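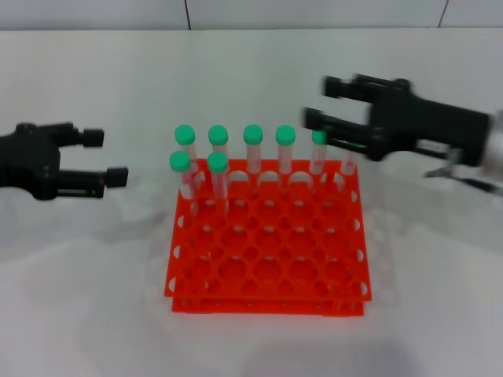

How to Rack and Read Conical Tubes Without Losing Your Mind (or Your Samples)

Posted by Ylva Tangen, January 6, 2020

I love a well-set rack. Give me a clean white benchtop, a bright rack and a row of tubes with their caps on and I'm ready for anything! If you're new to the bench, a little practice here pays off every single day, so let's set one up together.

What you need

Conical tubes with screw caps
A two-tier rack with holes that fit them
A fine-tip marker that sticks to plastic
A clean, flat stretch of bench

Step 1: Place the rack
Set it down with the long side facing you. Press on each corner, and if it rocks, wipe underneath and try again. Leave a hand's width free on both sides so you can reach in without bumping anything (sleeves are the worst for this).

Step 2: Load the back row first
Hold each tube by the body, just below the cap, and lower it straight down. The pointed end has to go through the hole in the top tier and then the matching one underneath. A tube that leans has usually missed the lower hole, so lift it and try again.
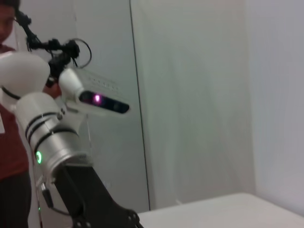
Work from one end to the other and then start on the front row. I like to skip a hole between tubes when I have the space. My fingers fit so much better!

Step 3: Label before you fill
Write on the body, on the side away from the scale, and put a short number on the cap too. Caps get swapped, so the one on the body is the one to trust. In September I labeled 187 tubes in one go and only had to redo 2, which made my whole week.

Step 4: Check the caps
Turn each cap until it stops, then leave it alone. You want snug, and you want to be able to open it again one-handed later on.

Step 5: Read the scale
Bring your eyes down level with the liquid and read the bottom of the curve. Look at which way the numbers run before you start, and watch the short marks between them.
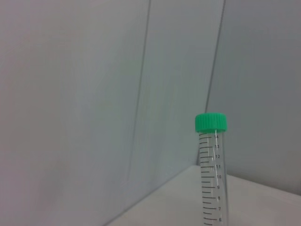
Green screw cap and printed scale, with the 14 just under the cap.

Go slowly the first few times. Once your hands know the way, a full rack is such a satisfying thing to put together, and you can move right on to pipetting.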